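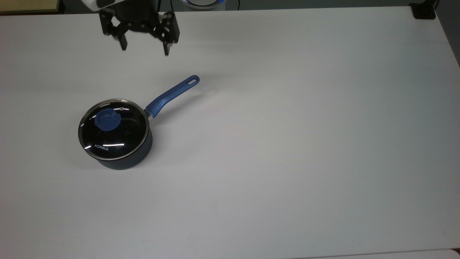

Ticket: Lid task – episodes rejected on upload, operator swears they're fine
Queue: Zuneck data collection
Opened by: Anca Tănase
Assigned to: Mohandas Ramasamy
Priority: High (was Low until somebody upstairs looked at the dashboard)
Status: Closed

Anca Tănase, Tuesday, 9:12 am
I recorded lid episodes all of yesterday on the Foslow station. Task is the usual: pick the glass lid up by the blue knob, set it down on the table, back to home. The uploader took 277 episodes and the checker threw out 259 of them. The reason given for every single one is "gripper state out of sync," which I have been told in the past can mean anything from a bad cable to a bad mood.
I watched twenty minutes of playback. The lid comes off the pan. It goes on the table. I don't know what more the checker wants from me.

Mohandas Ramasamy, 9:40 am
Morning. Few questions before I drive over.
Did you restart the recorder between batches, or leave it running?
Is the gripper opening all the way at the start of each episode?
Same pan as last week?

Anca Tănase, 9:51 am
Left it running. The instructions say to leave it running. The instructions also say to restart it between batches, two pages later, so I picked the one I liked.
Gripper opens fine by eye. Fingers spread, hanging above the table, everything as in the setup sheet.
Same pan. The small navy one, KONKA on the lid, long blue handle pointing away up and to the right. I line it up by the handle every time and I am fairly proud of how well.

Mohandas Ramasamy, 10:25 am
Pulled four of the rejected ones. Video is good, arm positions are good. The gripper channel is late: on playback the log still says "open" while the lid is already in the air. A policy trained on that would learn that lids float up when you wave at them.
Please try this and report back:
1. Stop the recorder completely. Closing the window doesn't count, it keeps going in the background.
2. Unplug the gripper, wait, plug it back in.
3. Start the recorder, and only then start Grullard.
4. Record 2 test episodes and send me the names.

Anca Tănase, 10:58 am
Done, in that order. Both test episodes passed. I then recorded a handful more to be sure and those passed too, up to the point where they stopped passing. Late again.
So restarting helps for a while. I could restart after every lid, but I'd like to have a career someday.

Mohandas Ramasamy, 11:30 am
That's useful, it's drift. The gripper messages are piling up somewhere and getting written down when the recorder finds the time. Was anything else on that machine changed before the weekend?

Anca Tănase, 11:34 am
Chiriac update on Friday. The one with the release note that said "small improvements."

Mohandas Ramasamy, 1:15 pm
Found one of the small improvements. The update turned live preview on by default, at full size, and the preview shares a queue with the gripper log. The longer you record, the further behind it gets. Your first episodes after each restart are the ones that survived.
Turn it off under Settings – Recording – Live preview. Restart once more after that. The setting is ignored until you do, and the checkbox will show as off the whole time, so don't trust it.

Anca Tănase, 3:47 pm
Preview off, restarted, recorded straight through since lunch without touching anything. No rejections.
What happens to yesterday's? I would rather not lift that lid another 259 times if there is a way around it.

Mohandas Ramasamy, 4:20 pm
Partly good news. The gripper messages carry their own send time, so I can shift them back to where they belong. Ran the repair script and roughly half now pass. The rest lost messages when the queue filled up, and I won't guess at when a finger closed. Those will have to be recorded again.
While you're redoing them, please vary where the pan sits. Yesterday's set has it left of center in nearly every episode, handle at the same angle. The alignment is very nice. It is also no use to the model at all.

Anca Tănase, 4:26 pm
I was told consistent.

Mohandas Ramasamy, 4:31 pm
Consistent start pose for the arm, varied pose for the pan. I'll fix the wording on the setup sheet, and the restart thing as well. It's restart between batches.
Preview default reported to the Chiriac people. Closing this one, reopen if the lag comes back.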